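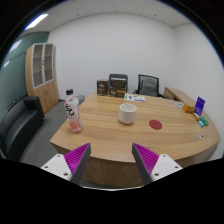
Niloufar Akbari told me I was mad to write to him at all, and that if a man keeps your grandmother's recipe book for 14 years he has no plans to post it back. She said this down the phone with her mouth full, so it came out sounding kinder than it was.

I wrote anyway. I'd got the afternoon to myself and a mug and a desk, and I've never been able to look at a clear bit of desk without wanting to start something (usually something I regret by teatime).

Dear Kamran, I put. Then I crossed it out, because I'd never called him Kamran in my life. He was Mr Ghorbani when he had the bakery on Lorkivard Street and he was Mr Ghorbani when he shut it, and I was the girl who swept up and got paid in buns. Dear Mr Ghorbani, then. How are you keeping? I hear you're out at Flemeren now and that it's all hills.

I should explain about the book. It was a fat green thing held shut with a bootlace, and my gran had lent it to him for the one recipe, the plum loaf, which she'd got from a Mrs Heydari upstairs, who'd got it from heaven knows where. Gran wasn't a lender. She once made my uncle sign for a ladder! So when she handed that book over the counter, wrapped in a tea towel, I noticed. I was sixteen and noticed everything except what it meant.

Then the bakery closed, and he went, and Gran never said a word about it. She made the plum loaf from memory and it was never right, and she'd stand there chewing it with a face like a judge.

I wrote two pages. I told him she'd died in June, quite peacefully, with the radio on. I told him I'd like the book back if he still had it, no hard feelings, and that I'd pay the postage. Then I walked it down to the box before I could ring Niloufar and be talked out of it.

The parcel came nine days later, and I knew what it was from the weight. Same tea towel, washed thin. Same bootlace, too, though he'd mended it with a knot. I sat on the stairs in my coat and opened it at the plum loaf, and there in the margin was Gran's writing: too much clove, K., you know it is. Under that, in his, much smaller: It is not.

Well. I turned the page. They'd gone on like that for the whole book, up to 70 pages of it, her in blue and him in pencil. Arguing about butter. Arguing about whether you can trust a man from Rukum to sell you walnuts. And the inks changed as you went along, and her hand got shakier, and near the back there was one about the new hip, which she'd only had done two winters ago.

So it had been going back and forth. All that time! My gran, who said she was popping out for stamps.

I rang Niloufar and read her some of it, and for once she stopped eating.

"Is there a letter with it?" she said.

There wasn't, only a line in pencil on the last page, under the plum stains, where Gran had written your turn. He'd put the date of her funeral, and then, a bit lower down, less clove.

I've got the plums in now. I'm using his amount first, and then I'll do hers, and I've bought a blue pen.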